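Category: Project Updates / Grant Reporting
4 min read

Progress report, gripper comparison, Sat 10 May

Work in this period went to the fingertip comparison in the Wulau project. The funder asked for a recommendation on which gripper to fit to both arms before the Lovbridge trial. We are not ready to make one, but the field is down to two.

The test task is pinning sticky notes to a cork board. One arm picks a note out of a clear tray and holds it over the board, and the other takes a push pin from a small dish. We chose it for the difference in the objects: paper is thin and bends, and pins are short and roll.

Status by item:

Grippers. We have logged 1531 grasp attempts across 3 finger designs. The Halonen soft pads were dropped after the first 500. They held paper well but let pins turn in the grip. The textured fingers and the narrow tapered fingers stay in.

Cameras. The wrist view is now used for pin pickup. The head view is used for placing the note. Switching between them adds a short delay that we have not removed.

Controller. The Grestby controller replaced the old one on both arms. Cable routing still needs work, and a loop at the wrist can pass in front of the head camera.

Spending is within the approved budget. The one late item is a set of spare fingers, now expected before the end of the month.

Next period: repeat the pin test with both remaining designs, then run the full two-arm task without operator correction.

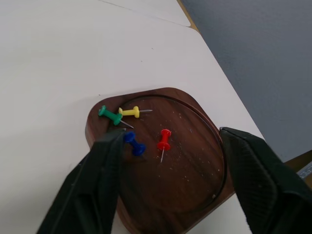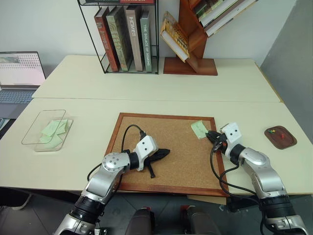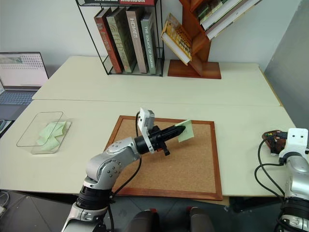 Pin and sticky note task: wrist view of the push pins (first), head view of both arms at the cork board (second), left arm holding a note over the board (third).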